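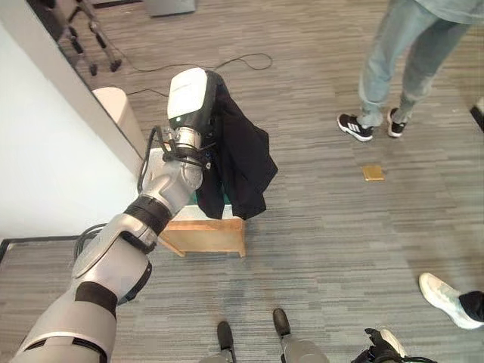
Brellov is a method for teaching two-armed robots to handle cloth from human demonstrations. It was developed by Zuzana Murín and Fadwa El Ouafi at Gumari, a small robotics lab, and first presented on 3rd August at the De Bruijn workshop. Code released under the name Munine.

Background

Cloth is hard for robots. It folds over itself, hides its own edges and rarely lies the same way twice. Older systems tried to model the whole garment first, then plan a grasp. Slow, and often wrong once the fabric moved.

Method

Brellov skips the full garment model. A policy is trained on about 200 demonstrations, using one head view and the views from the wrists. The wrist views get extra weight when a finger is close to the fabric, the head view when the arm is still traveling. Switching between the two is learned, not set by hand.

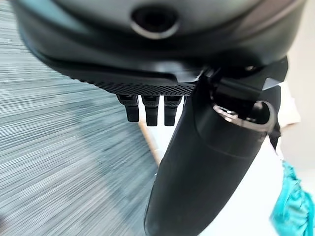
Wrist view with the carpet blurred by motion; turquoise fabric at lower right.

Blurred wrist images are kept in the training set. Early versions threw them out, which made the policy hesitate during fast arm moves. Murín has called this the most usefull change in the project.

Training runs for 1000 epochs. Shorter runs gave policies that reached the cloth but pinched it badly.
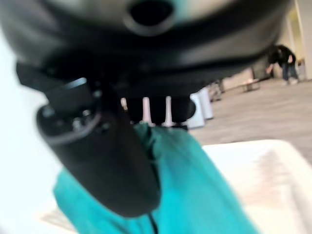 Pinch depth is the other main setting. Too shallow and the cloth slips, too deep and the finger pushes into whatever is underneath. The method predicts depth seperately from position, with its own loss term.

Limitations

Works best on single loose items. Layered garments still a problem, dark fabric on dark fabric especially. No force sensing in the released version. El Ouafi's follow-up notes from January list touch input as planned work.

See also: Imitation learning, Deformable object manipulation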